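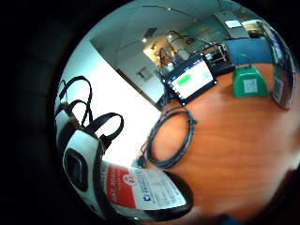
Coiled cable and the tablet display at the bench, green button up.

25 August 2025
By the bench operations lead, Mamani

Okay, I'll leave that up while I talk. (Give them a second to look. Water.)

So I run the bench side at Mamani, which means my job is people and tables. I'm not an engineer and I can't answer anything about motors, so save those for the Driltance folks after lunch.

What I want to talk about is what happened to the jobs at our Skakgate site when part of the cable work went over to the automated cell. We have 18 people on benches there. Before the cell, a normal day was coiling, bagging, labeling, coiling again. One person could do 244 coils on a good shift and go home with sore thumbs. I did it for seven years, so I get to complain about it.

Look at the cable on the table. A loose oval, several turns, with a little connector sticking out at the bottom end. A person does that without thinking. The arm had a terrible time with it for months - it would grab the connector along with the loop and pull the whole thing sideways. We started in October and I remember going home that first week thinking we'd be back to hand coiling by Christmas.

(Slow down here.)

The first thing that changed was who gets asked. Our coilers had never been in a planning meeting. Suddenly the Asance software people wanted to know how tight is tight, which way do you turn your wrist, when do you give up and start over. People had opinions! One bench wanted the connector tucked in, the next bench wanted it out where you can see it, and they'd been working side by side for years and never discussed it.

Second thing, the screens. Everybody has a display at the bench now and a lot more of the day goes through it. Some people love that. Some people told me they feel like they work for the button. I don't have a great answer for them. We did move to letting each bench set its own pace between tasks, and the grumbling dropped, but it's still there and I'd be lying if I said otherwise.

Third, pay. (Don't skip this one, they always ask.) Teaching the cell is skilled work and it took us way too long to pay it that way. It has its own grade now. We should have done that on day one.

Numbers, quickly. The cell had almost 1786 usable coils logged by the end of its first full month. We didn't cut any bench jobs. Two people moved over to checking, and one moved back because she missed the bench and the company.

If you're planning one of these, talk to your benches before you sign the order. We did it after, and I spent a lot of the winter apologizing.

Questions - I've got time for a few. If it's about the shift schedule, come find me at the break, I have the printout.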